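Home | Grants | Reports | Contact
Print this page | E-mail this page

Thursday, July 1, 2021
By Mavis Esposito, Program Manager

Clokier Adult Literacy Program: Progress Report to the Ljungberg Fund

Enrollment and Attendance

The program enrolled 60 adult learners during the reporting period, of whom 23 are studying English as a second language. Evening classes resumed in person in April at the Prudska Street site. Attendance on Saturdays remains lower than we had planned, and Vaughn Begay has begun calling learners who miss two sessions in a row.

Materials and Room Improvements

Grant funds paid for 300 leveled readers and a second set of workbooks. The readers have been cataloged and may be borrowed for home use — a change that learners had requested in last year's survey. Work on displays and large-format lettering continues, and tutors have been asked to keep wall text short and easy to read from the back row.
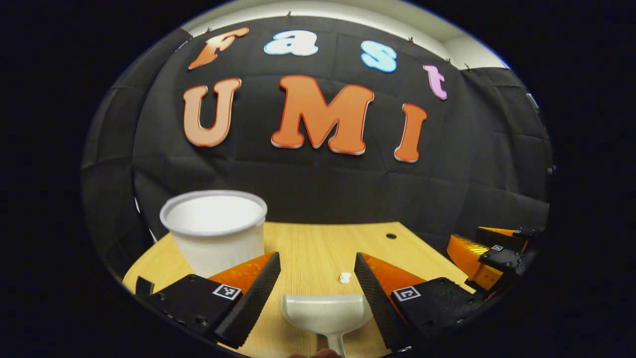 Tutor Training

Eight tutors completed the basic course led by Yolanda Rosenthal. Two more withdrew for work reasons and have been invited to rejoin in the fall. The session on teaching spelling ran over its scheduled time and will be split into two parts.

Budget

Spending is within the approved amounts, except for printing, where costs rose after our supplier closed. Ansel Dunleavy has submitted a request to move unspent travel funds to that line. We ask for a decision before the fall order is placed.

Next Period

Placement testing for new learners will open in August. The childcare room is still without a signed lease — we will notify the Fund when terms are settled.

E-mail this page | Print this page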